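Open day at Poltham: the robotics class without a robot

Visited 9 February 2026. Filed under Schools and Clubs.

The flyer for the Poltham open day promised "household robots, built by students, at work in a real home." I drove out mostly to see how much of that sentence would survive the first half hour. The answer is that the students are real and they do work hard.

The home is a computer model. So is the robot. The class runs in Trịnh Hall, on the second floor, in a long room with bad blinds and very good chairs, and you could walk the length of it without meeting a motor bigger than the one in a desk fan. The project is called Dravau. Students take a simulated two-armed robot, put it in a simulated room full of ordinary things, and try to get it to do small chores. Some drive it by hand. Others write the code that is supposed to take over once the driving has been recorded.

None of this is shameful, and plenty of serious work gets done that way. But the flyer said what it said, and several families in my group had brought small children who wanted to shake hands with something.

We got a welcome talk first. It ran long. The slides leaned on the word "readiness," and there was a chart with a line going up that had no label on either axis. I asked about the labels and was told they were on the next version. The part worth hearing came near the end, when the instructor dropped the slides and described the schedule. The course lasts 16 weeks. The first stretch is spent learning to drive, which students dislike, and the last on evaluation, which they dislike more. In between they collect recordings of chores being done. This year's class has 716 of them saved.

I wrote that figure down and then asked how many were any good. There was a pause, followed by a fair reply: they had gone through them by hand in January and thrown out 116, mainly cases where the driver had given up, or where the object had sunk into a table or gone shooting off at a speed no object in a kitchen has ever reached. The 716 is what remains after that. I would have put the discard figure on a slide, in large type. It was the most convincing thing anyone said all morning.

Then to the stations. Nine teams had screens set up along the window side, with a card taped under each giving the name of the chore. The cards were a mixed lot. "Pick up flat object" is a chore I can judge. "Interact with decor" is not. I asked the team under that card what would count as failing at it and they had a short argument with each other, which I enjoyed and which I suspect did them some good.

The driving is harder than it looks from the doorway. You get one view over the robot's front and one from each gripper, and the gripper views are the ones that matter and also the ones that make people feel ill. I had a turn. I closed the fingers on air, then on air again, then pushed the thing I was after under a cabinet. The student next to me said most visitors did the same, in a voice that suggested most visitors had done rather better.

What bothered me more was how little the software complained. I leaned an arm on a counter in a way that in my garage would have ended with a cracked counter or a stripped gear, and the session carried on as though nothing had happened. There is a log of contact forces, apparently. No team I spoke to had opened it.

I will say for the rooms that someone has taken trouble over them. They have clutter in them. There are tissues, a gnarled lump of something like driftwood, old black-and-white photographs in thin frames that don't hang straight. A gripper that can only pick up a cube in the middle of an empty table is not much use to anyone, and at least the class has moved on from cubes. The physics is another question. Things look soft, heavy or fragile, and I could find out from no one which of those properties the simulator knew about. The frames were the worst for this. A picture frame on a flat surface offers a parallel gripper very little to get hold of, and I wanted to know whether the glass could break. It can't. It isn't glass. I don't think it is anything.
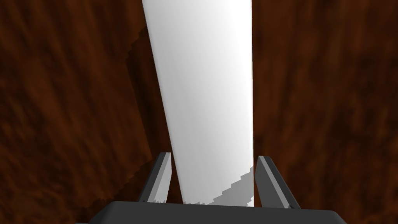
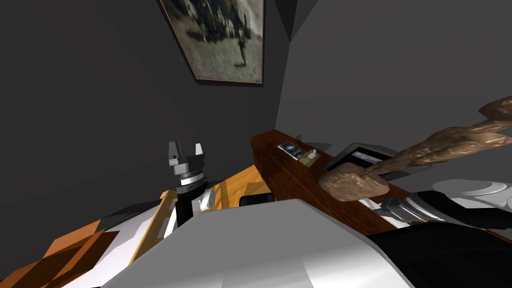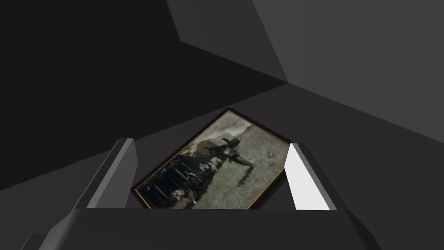 Why should a first course bother with breakage at all, another visitor asked me over the coffee urn, when "half of them had never written a loop before September" and the alternative was one secondhand arm shared by the whole class and out of order until spring. She had sat through two open days at schools with real hardware, she said, and at both of them she had watched a row of teenagers watch an adult with a screwdriver. Her view was that students learn from the number of tries they get, and a simulator hands out tries for free.

I have thought about that on and off since, and I'd grant her most of it. Tries do matter. I would only add that free tries teach people to try carelessly, and I saw a good deal of that too. One driver reset the room every time the approach looked slightly off, without moving the arm back to see what had gone wrong. When I asked why, the answer was that resetting was faster. It is faster. It's also a button that no kitchen has.

The demonstration of the trained program was held after the break, in the same room with the lights down. We were asked to stand back, which struck me as theatrical given that the robot was on a projector. The program was to find a flat object, line up a gripper and lift. On the first go it hovered for a long while and then timed out. On the second it made a lift, and people clapped. There was no third. I asked if we could see it again with the object turned a quarter of the way around and was told that the rotated version was "on the roadmap."

So what I can report is one lift out of two, from a starting position the team had picked. That may be a fine result for students at this stage. I have no way of knowing, and the people clapping didn't either. A sheet of paper by the door with the results of the last hundred goes would have settled it, and I looked for one.

The best conversation I had was with a team from Ollness, who come over by bus for the class and had been given the station nearest the radiator. Their card said "Tool handling" and they were openly unhappy with it. Thin things, they told me, are miserable. Look down from the gripper and a thin object between the fingers can block most of what you need to see, and if the grip is a little off center the far end swings wide. They had started writing down every failure in a notebook, by hand, with the cause next to it. One page had "my fault" in the cause column from top to bottom and then, at the last line, "not my fault??" underlined twice. I asked what they would change about the course. They wanted one week, at any point, with a physical gripper, even a toy, so they could feel how far off their guesses were.

I put that to the instructor on my way out. The plan, I was told, is to borrow an arm in May. Who it will be borrowed from and who will pay for the insurance were both described as being looked into. I've been to enough of these events to have heard about borrowed arms before, and I'd advise the Ollness team to keep their notebook going in the meantime.

A few practical points for anyone thinking of going to the next one.

Parking is behind the hall and fills up before the talk starts. The street is metered.

Skip the first half of the welcome talk if you've been to one of these anywhere. Come in when the coffee comes out.

Don't bring a child under ten on the strength of the flyer. The one craft table had run out of cardboard by the time we reached it.

Do ask for a turn at driving. They're generous with it, and five minutes of failing to pick something up will teach you more about the subject than the slides.

Ask each team what failure looks like. Some of them have a good answer.

I asked the front desk whether the flyer would be reworded for next year. They took my email address. If the school writes back I'll add the reply at the foot of this page, along with the discard figures for the spring recordings, which I also requested and which the instructor seemed quite willing to send.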